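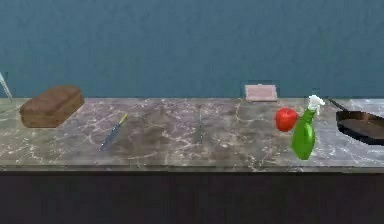 Success rate drops when I change only the counter texture, is it normal?

Asked in September, in Simulation and transfer

I train a pick and place policy in simulation, on kitchen counter tasks. With the plain grey counter it succeeds in 53 of 100 episodes. With the veined marble and the same objects it succeeds in 20. The knife I understand, but the apple is also worse, and I expected red on marble to be easy. The objects and start positions are the same in both tests. Is my evaluation wrong, or is this a known effect?

Answer 1

Known effect. Randomise the textures in training.

Answer 2

I had a similar result at Hutdale with the Munel scenes. Before you train again, please check two things. First, use the same seeds for both counters — if not, you compare different episodes. Second, write down the result for each object separately. A thin silver utensil on pale veins is hard even for my eyes, and it can pull down the average a lot. For the apple, look whether the spray bottle stands in front of it from your camera. Then the texture may be only a part of the problem.

Also, 100 episodes with one training seed is not much. I would train at least 2 more.

Answer 3

We use the Okoth texture pack and it helped, but I did not measure it properly. Tostutach has a script for this, I think.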